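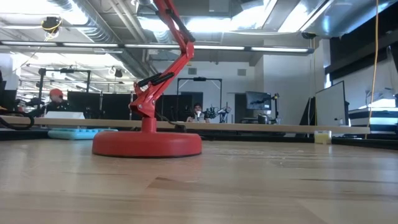

Izzati Kusuma wondered whether an actor's first credit is really the first thing they did, or only the first thing somebody bothered to write down. I've been chewing on that all week, and I'd like to give it most of our time today, so the reading on stage names moves to next session (keep your notes, please!).

## First credits and early careers

April 21, 2024

When a magazine profile says that a performer "first appeared" in such and such, it can mean several different things, and writers slide between them without noticing:

- the first job they were paid for
- the first job where their name was on the screen
- the first job that the public got to see
- the first job anyone remembers

Our running case is Gwenaël Besson. Most short biographies start him off with the hospital series *Jernus*, where he played the younger brother for 9 episodes. But he had already shot a feature, *Goh*, the November before. It sat on a shelf while the money was sorted out, and by the time it opened he was a familiar face from television. So the film was made first and seen second, and depending on which date your database uses, you'll get one order or the other. Neither is a mistake exactly, though a profile that mixes the two will have him looking a year younger in one paragraph than in the next.

Then there is the soap commercial for Pladico, which he did at fourteen and which fans dug up much later. He has one line. I'm very fond of it.
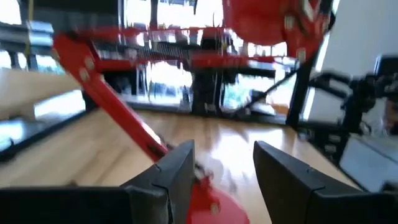
*Red robot arm between two black gripper fingers.*

## Where to look

Start with the credits themselves, meaning the end titles, watched all the way through with the sound off if the song gets on your nerves. Printed programs are good for theater people. Call sheets are wonderful when you can find them, but remember that a call sheet tells you who was expected on the day, and a scene may have been dropped by lunchtime.

Interviews come last on my list, and I know some of you disagree. Slamet Sutanto argued very nicely in his paper that a performer's own memory ought to count for more than a database entry typed in by a stranger. I'd go along with that for what a job felt like. For dates, I'd still want paper. Besson himself has given two different ages for the Pladico job, and he seemed perfectly sure both times.

Watch out for shared names, too. The Besson listed as a dancer in the stage show *Elament* is a cousin, and that credit has been copied onto the wrong page more times than I can count.

## For next time

Choose a working actor with a small body of work and write the opening paragraph of a profile, 200 words, covering the years before they were known. Attach a list of 6 sources, and next to each one say what kind of "first" it supports. Rizal Mandagi and Ottmar Ruppert are sharing a subject, so they'll hand in 400 words between them - same list, one copy is fine.

Paper copies go in the tray by my door.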